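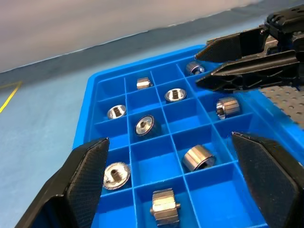 ## Is it worth sorting small hardware at all? (split from "garage cleanup")

**viklund_a**
Every shop video tells you to buy divided trays, label everything and save hours. I'm not buying it. I spent most of November sorting 2,000 odds and ends that came with my uncle's lathe, and I still drive to the store when I need a screw. Has anyone here gotten that time back?

**torquewrench57**
Yes. I fix sewing machines for money and I'd be lost without trays. If a job stops for 20 minutes while I dig through a coffee can, that comes out of my pocket.

**viklund_a**
Sure, but you use the same parts every week. I'm asking about people at home with a bucket of who-knows-what.

**Itzel F.**
I'm with Arvid. I bought the Drollov cabinet, 117 drawers, and within a year half of them said "misc." Sold it. Now I have 2 buckets, one for threaded stuff and one for everything else. Finding a part takes five minutes, maybe twice a month. You do the math.

**necati_alt**
> Finding a part takes five minutes

Five minutes if it's in there. The drawers tell you when you don't have it. With a bucket you dig all the way to the bottom and then you still go to the store.

**Itzel F.**
Only if you keep the drawers up to date, and I don't know a single person who does.

**necati_alt**
I do. Small parts go back the same night.

**Itzel F.**
Okay, then you're the one.

**orathai_w**
Can we separate two things? Trays for a job in progress are great. I take apart a carburetor, each piece gets its own square in the order it came off, and I go backward to put it together. Long-term storage is a different question and I think most of it is junk we should throw out.

**viklund_a**
That I can agree with. Although I use a muffin tin and it cost me nothing.

**torquewrench57**
Muffin tins tip. Ask me how I know. Round bottoms are easier on the fingers though, I'll give you that. Square corners are murder with washers.

**orhun_b**
Has anyone tried the Wustovis trays? The ad says they "cut assembly time by 57 percent." Compared to what, a pile on the floor?

**necati_alt**
I have one. It's a tray. Lid doesn't seal, so don't carry it on its side.

**orhun_b**
So no 57 percent.

**necati_alt**
I didn't time it – and I doubt they did either.

**orathai_w**
Arvid, back to your uncle's stuff. How much of it do you know the thread size of?

**viklund_a**
Maybe a third. The rest is "looks metric."

**orathai_w**
Then toss the rest or sell it by the pound. An unknown fitting with its own label is still an unknown fitting.

**torquewrench57**
Please don't toss it. Get a thread gauge first, they're cheap. Some of those old lathe parts you can't buy anymore.

**viklund_a**
See, this is how I ended up with 2,000 of them. I'll borrow a gauge and give it one weekend. Whatever I can't identify goes to the scrap yard.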